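Maveck Milten 3 Stepped Counter Display

Product code 3143
Clear acrylic, free-standing, indoor use

The Milten 3 is a stepped acrylic display for packaged food and drink at a sales counter, canteen servery or meeting-room table. Each step sits lower than the one behind, so labels at the back stay readable from the customer side. It ships flat in one carton with 16 nylon fasteners and a hex key.

Shelf surfaces are flat and unlipped. Small bottles should stand upright, with the cap colour facing the customer if the range is colour coded. Bars and sandwich wedges can lie across the step.
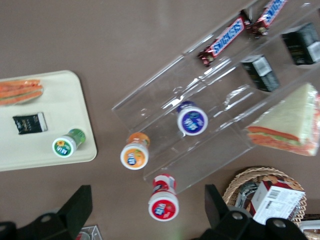
Edges are flame polished. Clean with a damp microfibre cloth and mild dish soap. Do not use methylated spirits, glass cleaner or anything containing ammonia — these craze the surface, and crazing is excluded from the warranty.

Placement

Allow clearance behind the unit for restocking. The display can be set square to the counter or turned on an angle where customers approach from one side. Rubber feet are supplied and should be fitted before loading.

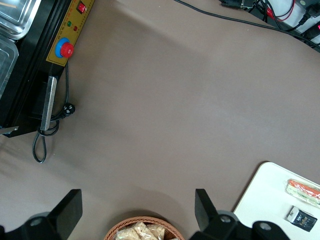

The Milten 3 has no sealed compartments and is intended for wrapped goods only. Unwrapped baked items need a covered cabinet. Anything bagged on site should be closed and labelled before it reaches the display. Loose-shaped stock such as clear bags of crumbly snack food does better in a round woven basket beside the unit, as bags of that kind slump on a flat shelf. Flat packs and small boxes can go on a white tray with rounded corners. Baskets and trays are not included.

Bottled soft drinks are heavier and should go on the Bataineh bottle rack, sold separately. The two ranges share the same acrylic and can be used side by side.
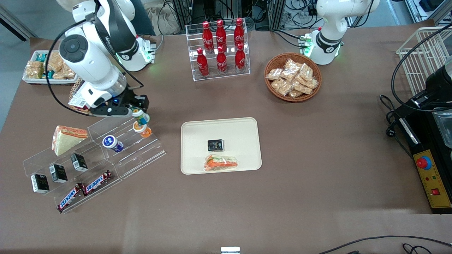
Do not move either unit while loaded. Lift from the base panel with both hands, never from a shelf.

Replacement shelves, feet and fasteners are available individually. The Ada ticket strip clips to the front edge of any step and takes standard card inserts.

Trade enquiries: Zdeňka Baláž, Maveck Display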